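3.2 Collecting the sorting examples

We gathered the Kokorer set at our Mostine site over one long spring, with 2 operators taking turns at the arm. Each example begins with dry rice on a plate and a few brown pieces mixed in, and we were glad to let people tip things out however they liked – a tidy pile teaches very little. Of more than 4,000 attempts, we kept 3,739 (Figure 2).
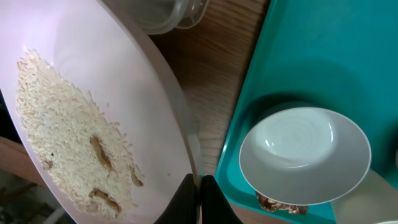
Figure 2. Wrist view during a sorting example, with rice and brown pieces on the pink plate and a small white dish on the teal tray.

3.3 Labelling

Labels were added in Kaltisham, where 2,391 of the kept examples were read through a second time.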